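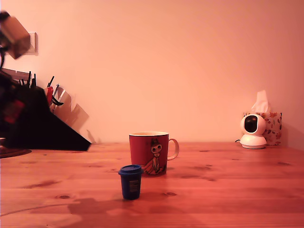
Aula 4 – Organização do posto de trabalho

1. Delimitação. O tampo divide-se em zona de arrumação (canetas, molas, separadores) e zona livre. No método Ader, a zona livre tem 30 cm de profundidade, no mínimo.

2. Recipientes abertos. Uma caneca é classificada pela boca e pela pega, e a decoração não entra na ficha.

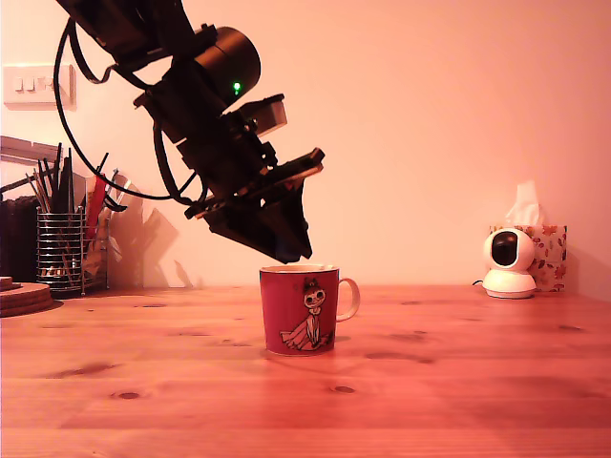 Fig. 2 – Caneca vermelha com pega branca, sobre tampo de pinho.

3. Recipientes fechados. Registar a forma do corpo e o tipo de tampa – de encaixe ou de rosca. Na ficha Plindemum, o código 82 designa tampa de encaixe.

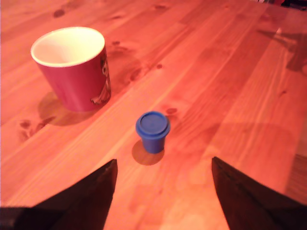 Segundo Liang, a distinção por tampa é insuficiente e o volume devia vir primeiro na ficha. A objeção fica para discussão.

4. Luz. Sob luz quente, as cores claras do tampo desviam-se para o laranja.

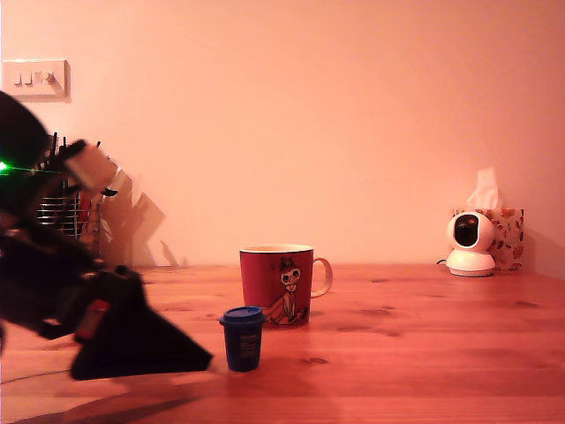 A ficha Trokex preenche-se por posto. O campo «parede» inclui os elementos fixos: uma placa com três interruptores lado a lado, por exemplo, ocupa uma só linha.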